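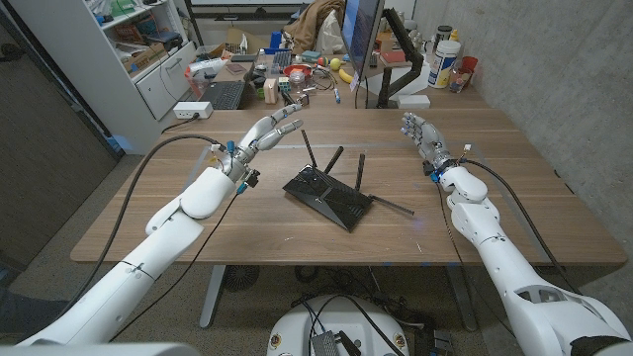

Load cell reading drifts after warm-up, 350 ohm bridge, long cable

posted in Sensors and Measurement

Droklow

I have a strain gauge load cell, full bridge, 350 ohm, rated 300 kg, hooked up to a panel amplifier. Excitation is 10 V. The cell sits under one leg of a small hopper and I only need to know when the hopper is getting low, but the reading won't hold still long enough to set an alarm point.

With the hopper empty I zero it in the morning. By lunch it shows 2 to 3 kg. By late afternoon it is usually back near 1 kg. If I load it with a known weight the difference is right, so the span looks good. It is only the zero that moves.

What I have done so far:
Swapped the amplifier for a spare, same drift.
Let everything warm up for 30 minutes before zeroing, which helped a little.
Checked the connector at the cell end and cleaned it.

The cable is four-wire and I had to extend it, so it is a good deal longer than what came with the cell. The extension is ordinary shielded cable, with the shield tied to ground at both ends. Is the long cable the cause, or is the cell going bad? I would like to know before I buy another one.

Sakach

Cell is bad. They all go sooner or later. Replace it.

Kordestani

I would not replace it yet. A long four-wire cable mostly hurts your span, and you say the span is fine. The extra lead resistance drops some of the excitation voltage, and when the copper warms up it drops a bit more. That changes the reading in proportion to the load. On an empty hopper there is little load for it to act on, so a shift of 2 or 3 kg at zero has to come from somewhere else.

I would look at these in order.

First, the mounting. Hopper legs move when the frame heats up. If there is a pipe, a conduit or a stiff hose tied to the hopper, it will push or pull as the day goes on. A reading that climbs until lunch and comes back down in the afternoon sounds like temperature to me, and a cell with a side load on it will do just that. Disconnect whatever you can and watch it for a day.

Second, moisture. Unplug the cell from the amplifier and measure from each wire to the cell body with an insulation tester at low voltage, 50 V or less. Don't use a high-voltage megger on a strain gauge. A good cell reads 3000 megohms or better. If you get down to 30 or so, water has gotten in and Sakach is right, although the splice in your extension could do the same thing, so test it with and without the added cable.

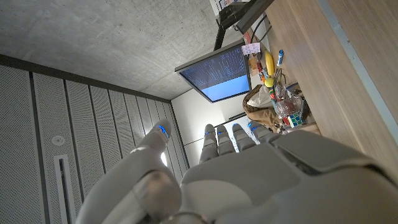 Third, the shield. Ground it at one end only, normally the amplifier end. With both ends tied you can get current in the shield, and it shows up as a slow offset if anything large runs on the same supply.

If all of that checks out, take the cell out, leave it on a bench with nothing on it, and log the zero for a few hours. If it still wanders at a steady room temperature, then buy a new one. When you do, get a six-wire hookup - the two sense wires take care of the cable for good.

Droklow

There is a rigid fill pipe on top, bolted straight to the hopper. I'll put a rubber sleeve in it and lift the far end of the shield, then report back.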